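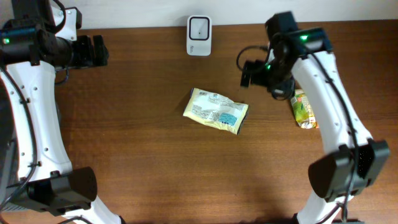
Figure 1. Tabletop with two robot arms and three items between them.

4.2 Rest days and shooting accuracy

We looked next at whether the number of days between games was linked to free throw accuracy. The sample covers 19 women's college teams over one season, with 284 games in total. Games in which either team took fewer than five free throws were left out, leaving 228 for the analysis. Tournament games played at the Plovness arena were kept, although teams there often played twice within 24 hours.

Rest was counted as full days between the end of one game and the start of the next. A team that played in the evening and again the following evening was given zero days. Travel was coded separately, as home, short trip or long trip, using the bus schedules that the athletic departments sent us.

Accuracy was slightly lower after zero or one day of rest than after two or more. The gap was larger in the fourth quarter and nearly absent in the first. It became smaller once travel was added to the model, and for home games it could not be told apart from zero. Starters who played most of the previous game showed the same pattern as bench players, which differs from what Pretorius reported for men's teams.

Two limits should be noted. The Mundar play-by-play files give the time of each foul but do not always say who was on the court, so minutes played had to be estimated for around 50 players. Also, Punus College changed its home court in November, and its early games were coded as short trips. Recoding them as home games did not change the direction of any result. The next section repeats the analysis for three-point attempts.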